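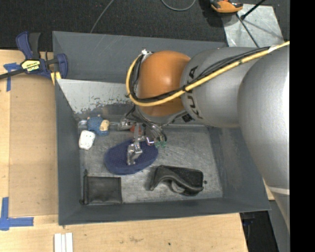 Worn paint and scratched floor in a metal parts bin – recoat, line or leave?

Workshop Storage > Bins, racking and benches

tinsnips_ek
Posted 2/4/18

Grey metal bin, tall walls with a bit of flare, sits on a light wooden bench top. The walls are still in decent order. The floor is down to bare metal, with fine scratches all over it and cloudy streaks that don't come off with a degreaser. The sloping panel towards the rear is the part that bothers me. The paint has gone in ragged patches along the lower edge and there is darker grey showing through.

Contents are mixed small items, nothing heavy. The navy oval one with the dotted top is typical of the sort of thing that lives in there. Everything ends up at the bottom of the slope sooner or later, so that edge gets all the rubbing.

Options as I see them:

1. Strip and recoat the panel only.
2. Recoat the panel and the floor.
3. Fit a rubber liner and forget about it.

Bin is from Durkico, bought second-hand, no paperwork. Any views on which is worth the bother?

flatbar
What is the darker grey? If it's primer you have some protection left and can flat it back and go over the top. If it's an older top coat then somebody has already repainted it once and the pale layer was probably put on without keying the surface. That would explain ragged edges. Paint that wears through from rubbing normally thins out gradually. Paint that lets go leaves an edge you can catch with a fingernail.

tinsnips_ek
Catches a fingernail on the left half. Feels feathered further along. So possibly both.

Kayode Adeleke
Option 3. I have 30 bins of a similar pattern in the stores and stopped painting the floors years ago. A painted floor in a bin that gets used daily lasts until December if you do it in spring, and then you are picking flakes out of the contents. 3 mm rubber sheet, cut 10 mm undersize all round, no adhesive. Lift it out, brush it, put it back.

The scratches are cosmetic. Leave them.

flatbar
Disagree on the loose liner. Grit gets underneath and grinds away where you can't see it. I've lifted sheets that had been down a couple of years and found the steel in a worse state than the bins with nothing in them. If there is any damp it sits there as well.

Kayode Adeleke
Then you aren't lifting them often enough. Mine come out monthly.

mrs_spokeshave
Monthly for one bin is fine. For 30 it's a job in itself.

To the original question, I'd treat the panel and the floor as separate problems. The floor is bare and can stay bare if the room is dry. Wipe of light oil, wipe it off again, done. The panel needs attention only because the loose edge will keep travelling upwards. Scrape back to where the paint is sound, 184 grit if you have such a thing (I have a box of it from Nestell, odd number, works fine), then finish with 400 and feather the edge well out. Two thin coats. Don't try to match the colour, it will never match.

tinsnips_ek
Didn't know 184 existed. Would 180 do?

mrs_spokeshave
Yes. You won't see any difference.

ohm_sweet_ohm
Has anyone used the Evoneck wear strip on an edge like that? It's a self-adhesive strip, sold for drawer fronts. I put it along the bottom of a chute and it's holding up so far. It would cover the ragged bit completely and save the painting.

flatbar
Covers it, doesn't fix it. Adhesive on loose paint is only as good as the paint. You would still have to scrape first, and at that point you may as well paint.

ohm_sweet_ohm
Scrape, then strip, no paint. Saves the drying time. I wasn't suggesting sticking it over flakes.

flatbar
Fair enough. That would work on a flat panel. Check the strip isn't thick enough to make a ledge, or the small stuff will stop on it instead of sliding down.

Kayode Adeleke
One more point on oiling the floor. If anything in the bin has a textured or dotted surface, as that oval thing does, oil will get into the texture and hold dust. Dry wax would be better. Ekwueme used to stock a tin of it, no idea if they still do.

mrs_spokeshave
Agreed, wax is better than oil for that. I'd keep it off the slope.

tinsnips_ek
Thanks all. I'll scrape the panel, 180 then 400, two coats. Floor gets wax and no liner for now. If the edge goes again I'll try the strip. Will measure the ledge question first – some of the small items are very small.

flatbar
Let the second coat harden for a week before you load it. Touch dry isn't enough on a surface that gets rubbed.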